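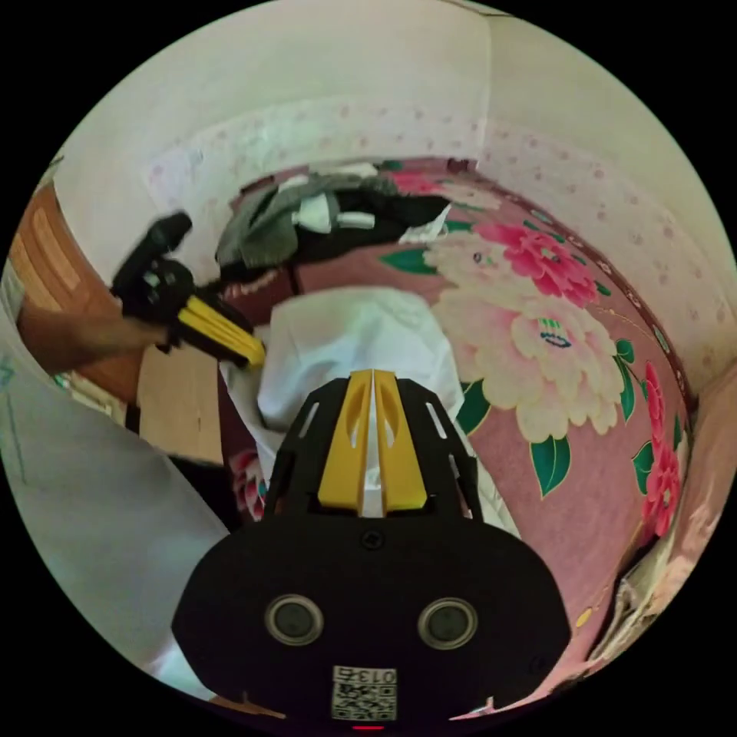

Chapter 4
Planning a Concert Tour

A band that is on tour sells the same show many times, but each night has its own costs. The hall changes, the hotel changes, and the distance that the truck must drive also changes. In this chapter we study how a tour is put together, from the first phone call to the last payment.

Our main case is the group Anda, six musicians who play folk songs with electric guitars. Their manager, Somkiat Wiriya, had already booked 24 shows when the promoter in Stilham asked for a bigger hall. The old hall had 40 rows of seats. The new one could hold 3,000 people, but the rent was to be paid in September, before any ticket was sold. Wiriya had two days to answer.

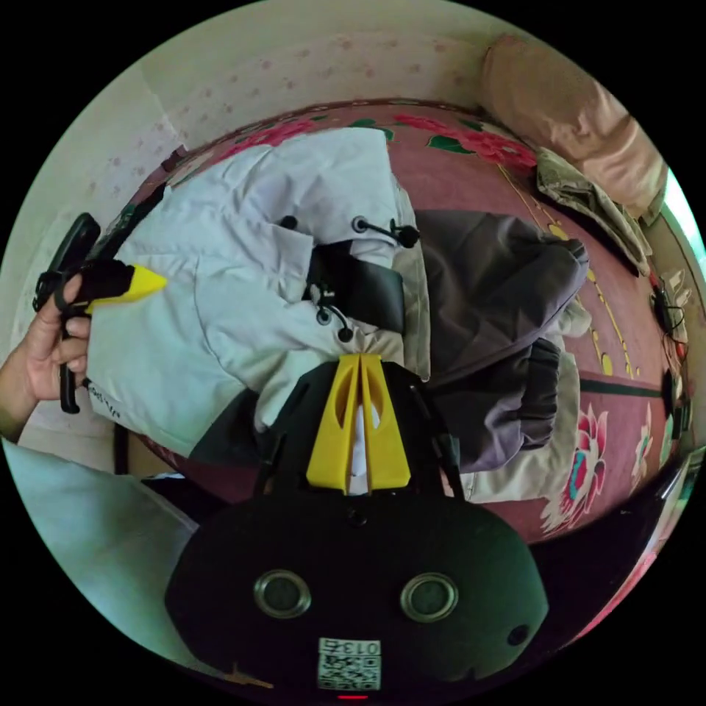 Figure 4.1 A hand with a black-handled tool, at left.

To understand his choice, we must first know who carries the risk. In a flat fee contract the promoter pays the band a fixed amount, and an empty hall is the problem of the promoter. In a shared contract both sides wait for the ticket income. Many contracts are a mix of the two - a small fixed fee, and a part of the income after the costs are covered.

The second question is the route. Mathias Baumgartner of the booking office Hubmann drew the first plan for Anda, and it sent the band from Stilham to Dastent and back again within one week. On paper there was enough time. The crew needed some 32 hours for the drive, the loading and the sleep, and the plan gave them less.

Section 4.1 explains the terms you will meet in a booking contract. Please read it before you try the budget in Section 4.2.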